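Stenomar Boards > Home and Hobby > Storage and Sorting
Thread: Divided boxes for very small things, lid or no lid?
411 views

kettle_moss
Posts: 40
Sat 19 November

Hello all. I want to ask your opinion about plastic boxes with compartments. I do some bead work and small repairs at home, and until now I keep everything in little bags inside a drawer. It is not a good system. I open five bags before I find the right one.

I looked at two boxes. The Galtus has fixed walls and one lid for everything. The Cideck has walls that you can pull out and move. The Cideck costs more. Does somebody have experience with one of them? My smallest beads are smaller than a grain of rice, so I am worried about the gap between the lid and the walls.

drawerful
Posts: 2,256

Buy the one with fixed walls. I had a Cideck for three years and the small beads go under the movable walls every time you carry it. It is fine for buttons and screws. For seed beads it is a disaster.

norrbo
Posts: 249

I don't agree with drawerful. If you push the walls down until they click, nothing passes under. Many people do not push them all the way. And with fixed walls you are stuck with the sizes the factory chose for you. In my experience half of the compartments are then too small and the other half stay empty.

drawerful
Posts: 2,256

I did push them down. They clicked. The beads passed anyway.

kettle_moss
Posts: 40

Thank you both. So maybe the question is also how I carry it? Mine would stay on the shelf and come to the table in the evening. It would not travel.

pintuck
Posts: 31

If it stays flat, both will work. Please think about the lid more than about the walls. A single lid means that when you open it for one color, all the colors are open. I sneezed once. After that I changed to separate small jars inside a bigger box.

norrbo
Posts: 249

Jars take too much space, and you must unscrew each one. For me this is slower than bags.

pintuck
Posts: 31

Slower, yes. But I never had to sort again.

oat_and_tin
Posts: 118

I want to say something in favor of the mixed type, with one big space and a few small ones. I use it for sewing. The thread, the scissors and the measuring tape go in the big part, and the needles, snaps and hooks go in the small parts. I had first a box with equal compartments from Hinds and I was always angry at it, because the scissors had to live somewhere else.

For the really small things I use a second container. Contact lens cases are very good for this. They have two cups, each cup has its own lid, and they cost almost nothing. I keep spare hooks in one side and eyes in the other.

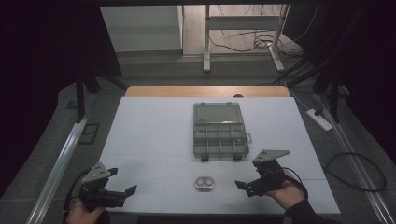 Divided box, closed, big space at the top and two rows of four below. Small silver case with two lids in front.

kettle_moss
Posts: 40

Oh, this is a nice layout. I did not think about one with a big part. My pliers are also without a home. What is the best way to mark the small compartments? I cannot remember eight things.

oat_and_tin
Posts: 118

I put paper labels on the outside of the lid, in the same order as the compartments. Tape over the paper, or the writing disappears from your fingers after some weeks.

drawerful
Posts: 2,256

With a see-through lid you don't need labels. You look.

oat_and_tin
Posts: 118

If the plastic is gray and not fully clear, you see that there is something inside but not always which size. For snaps the size is everything.

drawerful
Posts: 2,256

OK, for snaps I accept it. For beads I still say no labels. And I would not put beads in a lens case, the round cup makes them hard to pick up. With a needle it is possible, with fingers no.

pintuck
Posts: 31

The round cup is easier for me! You tilt it a little and the beads come together at the side. In a square corner they get stuck.

norrbo
Posts: 249

Also check the clasp before you buy. Close the box, hold it upright and shake it gently in the shop. If the lid moves, put it back on the shelf.

kettle_moss
Posts: 40

I decided now. I will take a mixed box for the tools and the bigger beads, and I will try two lens cases for the smallest ones. If it does not work I have lost very little money. The shop near me expects new boxes in December, so I must wait with that part, but the cases I can get this week.

drawerful, I will write here if something passes under a wall.

drawerful
Posts: 2,256

Please do. Put a towel on the table the first time.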